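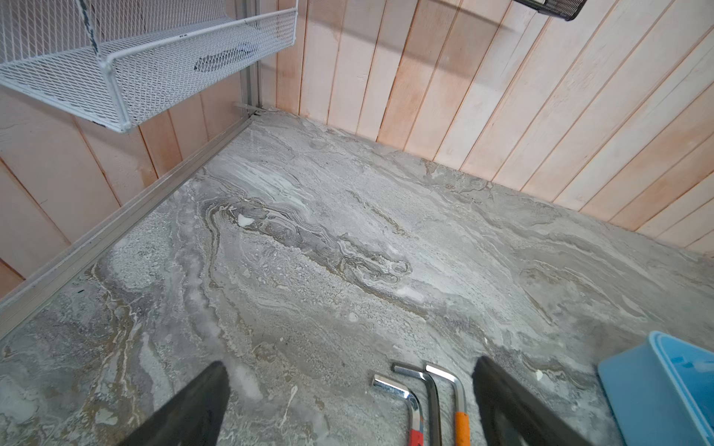

Three hex keys and the corner of a blue bin, Rirnomley open day.

Sat 9 November, and I spent it looking at a floor. The Rirnomley open day promised workshops, a talk and coffee. The coffee ran out before I'd parked.

Homa Farahani led our group and was very good on tool storage, a subject I had managed to avoid until now. Hex keys, she told us, wander off more than anything else in the building. One of the three by the bin had a red-and-white sleeve and another an orange grip, so at least you'd know which one you'd lost.

Then there's the marble pattern, all gray swirls and tan veins, like a bank lobby that has taken up carpentry. Milan Visser asked what it cost. Homa said 400, and didn't say 400 what.
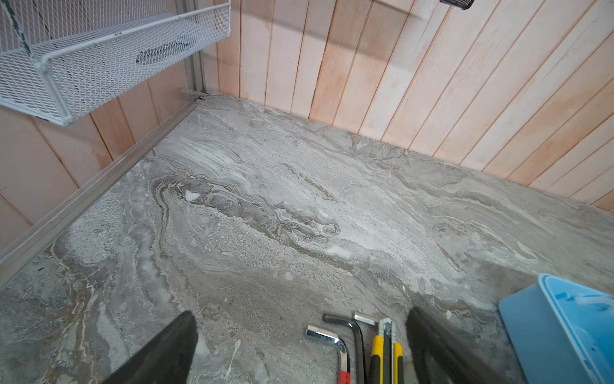
The paneled corner, with the metal rail along the left wall.

The walls are narrow upright wooden planks, pinkish beige at the back. I'd call it sauna, Milan said beach hut, and we argued it all the way to the parking lot. Admission was $2. Bring your own coffee.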